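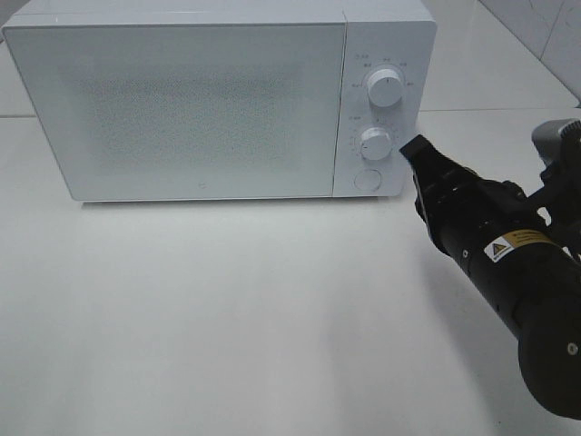

Ayuba Boateng fragt, ob der Wernen-Arm auch mit alten Drehreglern klarkommt oder nur mit Tasten.

Dazu ein paar Notizen. Der Testkandidat ist das Einsteigerpaket von Gullov: Arm, Parallelgreifer, Software. 329 Euro Miete im Monat, Mindestlaufzeit keine.

Drehregler sind die schwierigere Aufgabe. Die Finger müssen mittig am Knopf sitzen, sonst rutschen sie beim Drehen ab. Eine Taste verzeiht ein paar Millimeter, ein runder Knopf nicht.

Mein Ablauf an der Mikrowelle: anfahren, Regler fassen, drehen, loslassen, zurück. 30 Durchgänge am Zeitregler, 9 davon daneben. Fast immer beim Zugreifen — selten beim Drehen selbst.

Mit dem Update vom Februar lässt sich die Greifkraft in 13 Stufen einstellen. Vorher gab es nur auf und zu. Für glatte Kunststoffknöpfe nehme ich eine mittlere Stufe.

Was mich stört: Die Anleitung behandelt Drehbewegungen auf einer halben Seite. Den Support habe ich angeschrieben, Antwort steht aus.

Also ja, Drehregler gehen. Für den Dauerbetrieb würde ich das Paket so noch nicht nehmen — zum Ausprobieren schon. Als Nächstes kommt die Türtaste dran.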